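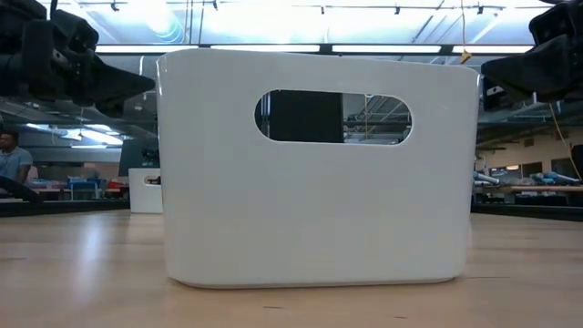
White bin with molded handle opening, on the bench.

Birnon Stackable Storage Bin, Large: Long-Term Review
By Edin Petkov
Oct 9, 2018

Plastic storage bins get little attention in print. Most buyers pick one by size and price, and most of the time that works. The Birnon Large costs enough more than the store-brand equivalent that it deserves a proper test, so I bought four in August and put them to work in a basement shop holding extension cords, paint supplies, sanding discs and offcuts.

Shape and usable volume

The walls taper toward the base, as they do on nearly every molded bin, so that empties can nest. The cost is floor space. Two bins side by side touch at the rim and leave a wedge of dead air lower down. On a deep shelf this is a minor loss. On a narrow one, measure at the rim before ordering; the catalog lists the base dimension first, and I got it wrong.

The corners are rounded inside as well as out. That makes wiping easy and packing square boxes slightly worse. Sanding dust came out with a damp rag in one pass.

Handles

The handle is a slot through the wall with a molded edge. I carried a full load of paint cans up a flight of stairs and the edge did not cut into my fingers, which the Zolard bin I used before did reliably. The slot is wide enough for a work glove. It is also a hole, so anything fine or dusty should go in a bag first, and the bin is no use for liquids above that line.

Stiffness

I loaded one bin with tile and left it on two rails, unsupported in the middle, for a weekend. The floor sagged visibly and recovered within a day of unloading. The walls bowed less than I expected. The Pruketine bin, which is cheaper and thinner, took a permanent set in the same test. I would still not store tile this way.

Surface

White shows everything. Pencil marks come off with dish soap, marker needs alcohol, and rust rings from cans have not come off at all. Masking tape holds well enough for labels. Paper labels with weak adhesive lift at the corners after a few weeks -- the cold basement may be part of that.

Lid

Sold separately, and the weak point of the system. It rests on the rim without latching. A Yordanov lid of the same nominal size does not fit.

Verdict

A stiff, easy-to-clean bin with a good handle and a poor lid. Recommended for open shelving. For stacking in a garage or moving truck, buy something with latches.

Related reviews
Zolard Wall Rail Kit
Yordanov Folding Crate, Second Look
Shop Shelving Under 200 Dollars, by Biljana Omerović

We use cookies to remember your settings. By continuing to use this site you accept our cookie policy.

Contact | Copyright 2018 | Back to top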